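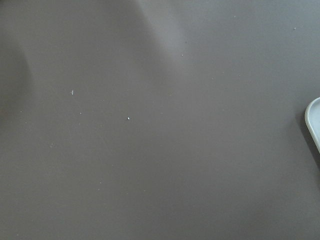
Grindonell Opens Its Work Tables to Home Packers for the New Year

Jan 1, 2022 - Grindonell, the shared workroom on the ground floor of the old Bastos building, is starting the year with a bigger, calmer space for people who sort, pack and label small goods by hand. The room now has 31 tables, all with a plain matte top in a soft taupe-grey colour, and members can book them by the half day.

The new tops were chosen after a long trial in December. Intan Wijaya, who runs the room, tried glossy white, dark green and a speckled finish before settling on the grey.

"We fell in love with it on the first morning," said Wijaya. "Beads, seeds, tiny screws, pale buttons, you can find them all without squinting! And a light-coloured tray sits on it beautifully. I know that sounds like a lot of excitement over a table, but our members spend hours looking at these things."

The tops have a smooth, even finish with no pattern. Members are asked to wipe down with a damp cloth at the end of a booking and to check for crumbs and bits of packing dust, which have a way of turning up again as soon as you sit down.

Each booking comes with a set of shallow trays from Liveo, a stool, a desk lamp and a shelf in the back hallway. Taller boxes can be left on the trolley beside the door. Labels and tape are sold at the front counter at cost.

Among the first to move in is Sestska, a two-person tea and spice business owned by Agustina Ulloa and Koen Bosman. The pair packed more than 245 gift tins in their last week at home and were very happy to get their kitchen back.

"We were eating dinner standing up," said Ulloa. "Now we come in, lay out the trays, put the radio on low and get through the whole order before lunch."

Bosman is also leading a beginner's session on setting up a packing table, covering where to put full and empty trays, how to keep lids with their containers and how to stop labels from curling. There is room for 80 people over the season, and left-handed layouts are included.

A half-day booking is $31 and a ten-visit pass is $245. The room is open from 8 a.m. to 6 p.m., with the side entrance on the laneway open for deliveries until noon.

For bookings and media visits, ask for Gianni Bassi at the Grindonell front counter.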